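Gusstead tree swap is back this January

I know, I know, the holidays are over and most of us would rather not look at another string of lights. But the Gusstead tree swap opens again on Wednesday at the old Pradero store on the square, and I've been looking forward to it for weeks!

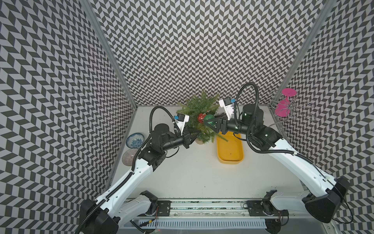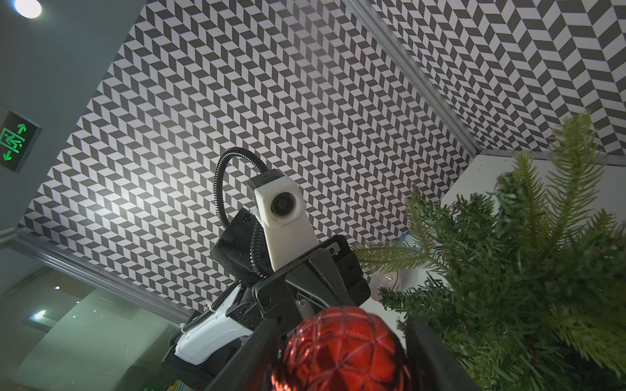

Small potted tree and green ornament (first photo); chevron pattern overhead (second photo).

If you missed it last winter, the idea is simple. You bring in decorations you're tired of, you get a paper ticket for each bag, and you trade the tickets for somebody else's castoffs. Last year the swap took in 1629 items and all but 333 of them went home with a new family (the leftovers went to the thrift shop on Mill Road, where I bought two of them, so I guess I'm part of the problem).

Doors open at 10 a.m. and the first 100 people through get a free cup of cocoa. I was too late for mine last time and I'm still a little sore about it – so I'll be the one in line at 9:30 with a blanket.

Artificial trees are welcome as long as they come with their stands. Lights have to work, and there's an outlet by the door for testing them. Please don't bring candles or anything with broken glass. Real trees go to the chipping lot behind the fire station, same as always, and the mulch is free to anyone with a bucket.

The swap runs until 4 p.m. Parking is on the north side of the square only.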